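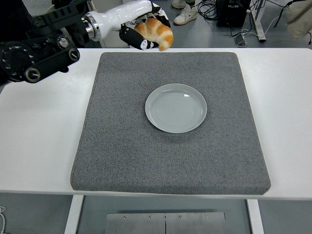

The Plain Plate at Breakfast

A croissant needs a plate with a rim. The flakes go everywhere otherwise, and a flat board sends them onto the table with the first bite. Pale gray has become the color of choice at small breakfast counters, and it does suit pastry. The glossy orange-brown ridges stand out against it, and so do the lighter creases between them.

Mundlow, a bakery on the Skumberg road, changed over in September. It bought 200 round plates, shallow, with a slightly raised rim, and put away the patterned ones it had used for years. The whole order came to $1149, delivery included. Two arrived chipped and now sit under flowerpots by the back door.

What goes under the plate matters too. A thick gray mat softens the sound of setting things down, and the speckle hides crumbs between wipes – for a while, anyway. Square mats with rounded corners are easy to line up on a white table. Leave a good border of mat around the plate, so there is room for a knife and a bit of jam.

Set the croissant down whole, curve and all. It should go in the middle, with the ends inside the rim. Cut ones look tired quickly. 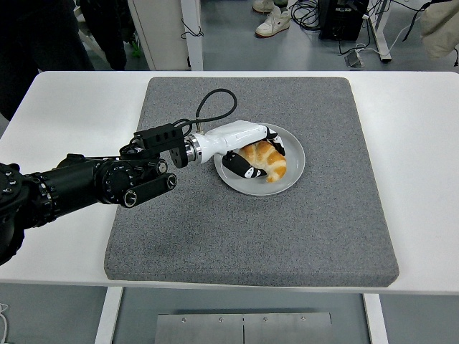 Hendrik Gumede would skip the mat. A cloth napkin does the same job, he told us, and it can be shaken out of the window. He likes the plates well enough but wants them warmed first, and he thinks butter should come in its own dish. Mundlow keeps its plates on the shelf above the oven, so they are usually warm by the time the first tray is out.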